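Gemska Flower Set: Set-Up Guide

Section 2. Laying Out the Bouquet

Use a flat white table with space on all sides. Keep the stems in trays or baskets until you need them.

1. Set one tray at each end of the table.
2. Lay the loose leaf sprigs near the edges, clear of the middle.
3. Place the blue hydrangeas side by side in the center, blooms level and stems pointing toward you.
4. Add the red roses above the hydrangeas. Angle the stems so they meet among the blue blooms.

Note: Four hydrangeas make a full row. Three are enough for the small bouquet (order no. 986).
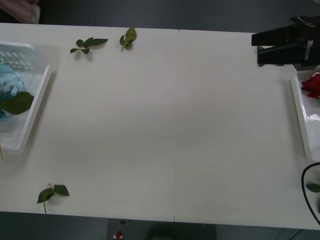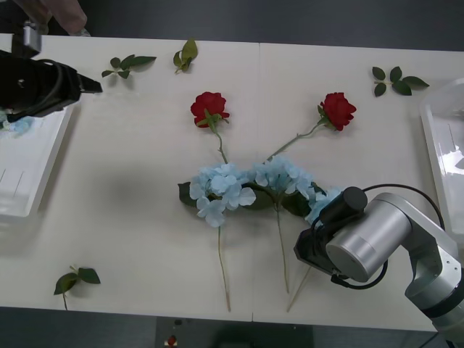
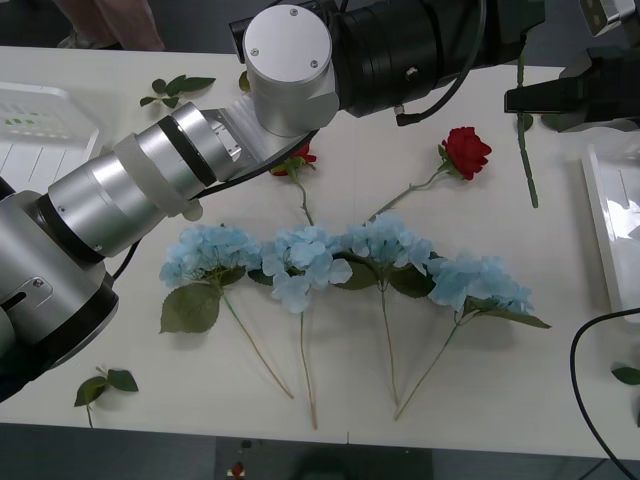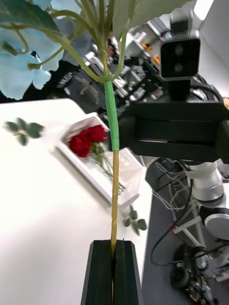

5. Turn each hydrangea until its leaves sit below or beside the bloom.
6. Fill gaps with leaf sprigs, longest first.
7. Gather the stems at the crossing point and tie with the cord supplied (part 456).

Caution: Stems contain wire. Do not bend them sharply or cut them with household scissors.

Caution: Lift each flower by the stem. Pulling on the petals can detach the head.

Storage

Return leftover stems to the trays, roses and hydrangeas separately. Keep out of direct sunlight.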